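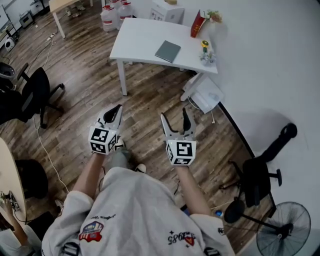

Two Hands, No Arm: The Trekia Capture Kit on Test

19 September 2021
36 shares | 12 comments

The Trekia is sold as a pair of hand-held grippers for recording manipulation tasks without a robot present. The operator holds one in each hand and does the job at normal height and close to normal speed. The software turns the result into gripper paths that can be replayed on an arm later. Trorar builds the hardware, and Bedoya handles sales and repairs.

Each unit has two fingers with textured pads. White cubes with square black-and-white markers are mounted on the grippers, and the tracking software uses them to work out where each tool is in the room. A camera on the tool looks out past the fingers, and a second at the operator's head takes in both hands.

We set up in an office with a wooden floor and a white table. A red book standing on end and a small vase with greenery served as the first targets. Both are poor choices for a quick success. The book tips if the approach is off by a few degrees, and a vase punishes an overly firm close.

Setup and calibration

Calibration is a guided routine. The operator holds each tool in view of the head camera, turns it slowly through three axes, then closes the fingers fully and opens them to the 100 mm stop. The software reports a residual error for each tool and refuses to record if either is out of range. It does not say which tool failed. We ended up calibrating one at a time to find out.

Tracking held up well as long as one face of a cube stayed in view. It suffered when the wrists were crossed or when one forearm passed in front of the other cube. Dropped segments are flagged in the log and can be cut automatically — a useful default, although short gaps could reasonably be interpolated instead. 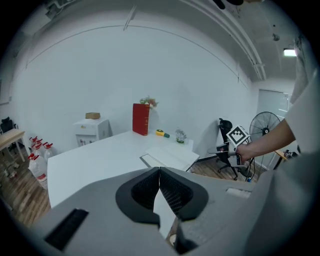 Trorar says the cabling is deliberate: a wired link keeps the two tools on one clock, and a wireless version would need its own timing hardware at a higher price. That is a fair argument on paper. In use, the cables pull slightly at the wrist on long reaches, and a new operator spends the first session learning where they are.

The grippers are comfortable for short takes. After 100 recordings in one sitting, our operator's grip force had become visibly less consistent in the data, mostly on the left tool. Goltton's rival kit moves the weight farther back over the hand and is easier to hold, but it records only one hand at a time.

Over the full test we kept more than 300 takes. Export was slow and uneventful. File names carry the tool's side and a take number, but no task label, so keep a separate sheet.
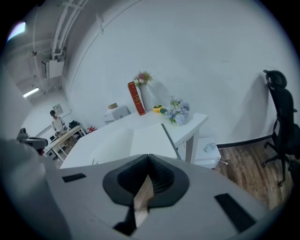
Verdict

The Trekia is a sound two-handed kit with plain software. Marker tracking is dependable within its limits, and the finger pads showed no wear we could measure. We would like a clearer calibration report, task labels in the export and a strain relief that exits farther from the wrist. Bedoya expects the first of these in the January release.

Labs that record one-handed tasks only should try the Goltton first.

4 comments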